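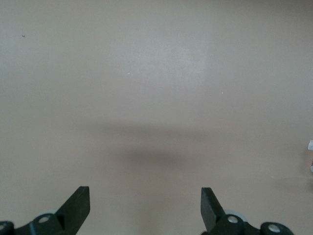 Light and shadow on a smooth, pale surface.

The Slow Return of the Kitchen Table

When Emiko Tamura moved into her second-floor apartment, the first thing she bought was a table, and she ate standing at the counter for most of January while she waited for it to come. She had grown up in a house where everything happened at the table -- homework, bills, haircuts, long arguments over whose turn it was to call Grandma -- and she could not picture a home without one.

"My friends all had sofas," she told me, pouring a second cup of tea I hadn't asked for but was very glad to get. "They ate on the sofa, they worked on the sofa. I'd come home from visiting with a sore back!"

I have a soft spot for this kind of talk, I'll admit. My own table came from my aunt, who paid 54 dollars for it at an estate sale and then spent a whole summer sanding it in the driveway. It wobbles a little on the window side. We have been folding up the same piece of cardboard under that leg for so long that I pack it whenever we move.

Hamisi Mwakalinga hears stories like mine all day long. He runs Tulidum, a small repair shop where people bring in tables they can't bear to part with, and he took in 219 of them last year. Most need nothing more than fresh glue in the joints and a patient afternoon with clamps. A few have been painted so many times that he finds three or four colors on the way down to bare wood, and he likes to call the owner and tell them which ones.

His advice for anybody shopping is pleasantly plain. Sit at the thing before you buy it, with your shoes on, and cross your legs. Lean on one corner. Bring the person in your family with the longest knees.

Size is where folks go wrong, he says, and mostly they go too big. His customer Sota Nakajima gave up a table for eight and took home one that seats four, and now his brothers squeeze in on stools and bump elbows all through supper. He says they stay later than they used to.

Emiko's table fits two comfortably. The evening I visited there were five of us around it, and somebody's plate was on the windowsill.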